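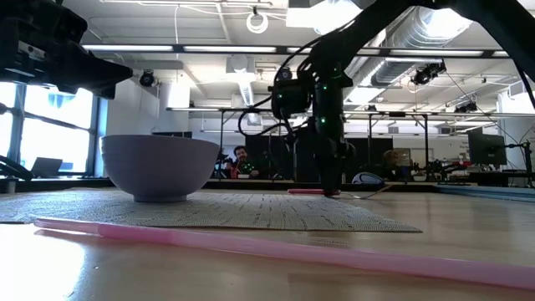 餐垫与桌面保护:小组餐桌布置课题报告

课程:居住空间与日用品
提交时间:2021年1月

打印本页 | 用电子邮件发送

一、课题来由

本课题研究一张浅色木桌在日常用餐中的布置问题。课程要求每组选一件家里或公共空间里常见的家具,围绕它的使用习惯做一次小规模的调查和试用。我们组选的是餐桌,范围缩小到三样东西:餐垫、碗和吸管。选这三样,一是容易买到,二是它们跟桌面的接触方式各不相同。餐垫整片铺着,碗只有一圈底足压在上面,吸管很轻,容易滚动,也容易被人随手放下就忘了。

开题时老师提出,题目太小,可能写不满一份报告。做下来以后我们觉得内容够用,有些部分还没有来得及做完,放在最后一节说明。

二、材料

桌子:浅色木面,表面有光泽,靠窗一侧反光比较明显。
餐垫:灰色编织款,纹理细密。购自Fliratlow,同批还买了一块米色的,后来没有用。
碗:浅色陶瓷碗,偏淡紫,带小底足。由Dhillon餐具店购入。
吸管:粉色,长短两种。
预算:500元,餐垫和碗占了大部分,剩余的钱用来买擦桌布和中性清洁剂。

原计划还要比较软木垫和硅胶垫,因为到货晚,只做了简单的手感记录,没有列入正式结果。

三、做法

试用分两部分。

第一部分是问卷。我们在宿舍区和教学楼发放问卷,收回有效答卷43份。问题集中在三个方面:吃饭时用不用餐垫,饭后多久擦桌子,喝完饮料后吸管放在哪里。

第二部分是桌面试用。每次用餐按同一种方式布置:餐垫铺在桌子左侧和中间,碗正放在餐垫上,吸管不固定位置,由用餐的人自己放。一次试用为20分钟,结束后由一名组员检查桌面,另一名组员记录,然后清理,恢复到开始前的样子。记录表只写四项内容:餐垫有没有移位,碗底有没有留下印子,吸管最后停在什么地方,桌面有没有需要擦的地方。

窗户一侧的光线对检查有影响。中午反光强,水渍要侧着身子才看得清楚,所以后来把检查时间统一改到下午。改之前的记录保留,但不和后面的放在一起比较。

四、结果

1. 餐垫

编织餐垫平铺时比较稳,碗放上去以后基本不动。移位多数发生在收碗的时候,手从桌边过来,袖口带到了垫子的边。垫子的直边和桌边对齐时,移位很容易看出来;斜着放时,组员之间的判断常常不一致。所以后期统一要求对齐。

编织纹理的缺点是藏东西。米粒和芝麻会卡在缝里,抖一抖掉不干净,要用软刷顺着纹路刷。汤汁滴上去以后,表面看不太出来,翻过来才发现背面和桌面之间有一层潮气。有光泽的木面上因此留下过一小块发白的印子,用干布反复擦后变淡,没有完全消失。

2. 碗

碗底足较小,受力集中。直接放在木桌上时,推动会发出摩擦声,放在餐垫上没有这个问题。底足内侧容易积水,洗完没有擦干就放上来,会在垫子上留下一圈湿痕。我们后来规定洗完先倒扣在擦桌布上晾一会儿再用。

问卷里有不少人写到,家里的碗底没有打磨好,把桌子划花了。我们用的这只碗底足比较光滑,试用期间没有发现划痕。这个结果只能说明这一只碗,不能推到别的碗上。

3. 吸管

吸管是三样里最难管的。它几乎不会老老实实待在杯子里,拿出来以后大多直接放在桌面上,很少有人放到餐垫上。问卷的回答和试用记录在这一点上一致。有人解释说,餐垫是放碗的地方,放吸管会弄脏;桌子擦一下就行。也有人说没有想过这个问题。

含糖饮料的吸管放在木面上,干了以后会粘。用湿布擦一遍还有粘手的感觉,要擦第二遍。长吸管比短吸管更容易滚到桌边,占的位置也大,坐在对面的人会顺手把它推开。

五、讨论

餐垫的作用主要在碗这一块。它挡住了摩擦和一部分热量,对桌面其他地方没有帮助。需要擦的位置大多在垫子以外,靠近用餐者右手的一边。如果只是为了少擦桌子,买更大的垫子效果也有限,垫子本身还要洗。

比较实用的做法是在餐垫右边加一个小碟,专门放吸管和用过的纸巾。我们在Jornov的产品目录里找到过一种长条形的搁碟,尺寸合适,价格超出剩下的预算,没有买,改用一只旧的酱油碟代替。酱油碟太短,长吸管两头都悬着,放短吸管可以。

关于垫子下面的潮气,我们建议饭后把垫子掀起来晾,不要一直铺着。这条做起来很简单,但组里自己也有忘记的时候。

六、不足与后续

试用时间短,桌子只有一张,结论适用的范围比较小。问卷对象以学生为主,没有包括有小孩的家庭,而这类家庭用餐垫可能更多。软木垫和硅胶垫的比较没有完成,材料还在柜子里。

计划在5月补做一轮,桌面换成Weltach的哑光板材,看看白印的情况是否一样。记录表要加一栏,写明当天吃的是什么。

附:清洁步骤(试用后半段采用)
先收碗和吸管,再掀餐垫。
餐垫拿到水池边抖,软刷刷缝。
桌面湿布擦一遍,干布擦一遍,粘的地方加中性清洁剂。
等桌面干透再铺垫子。

相关报告
宿舍书桌的线缆收纳
公共厨房抹布使用情况调查
折叠椅的搬运与堆放
水杯放在哪里:自习室桌面观察

联系课程办公室 | 版权归报告作者所有,转载请注明出处 | 返回顶部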